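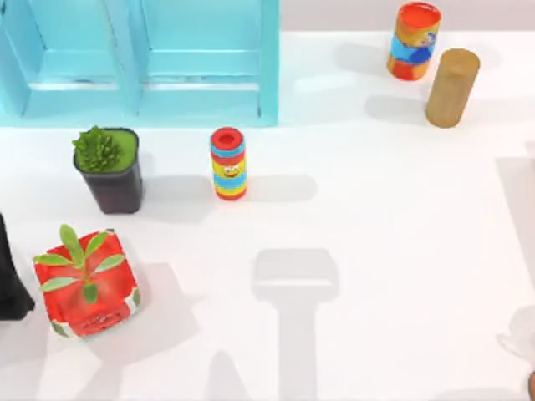
trikix_dan
Collision checking in our shelf task is eating the planning budget. With both arms in the model, RRT-Connect gives up after 2000 iterations on nearly every run. Step is 30 ms. Anyone tuned this?

gachanja
Are you checking against the full plant meshes? Swap the leaves for a convex hull.

trikix_dan
Hull on the red pot blocks half the grasps.

K. Nishimura
Then decompose it. I'd leave the iteration cap alone – 1000 is plenty once the geometry is sane.

fenthorpe
Disagree. Plan each arm separately and check the swept volumes afterwards.

K. Nishimura
That deadlocks as soon as both want the shelf.

trikix_dan
Trying decomposition first. Seed 201 if anyone wants to compare.

6 comments · 2 shares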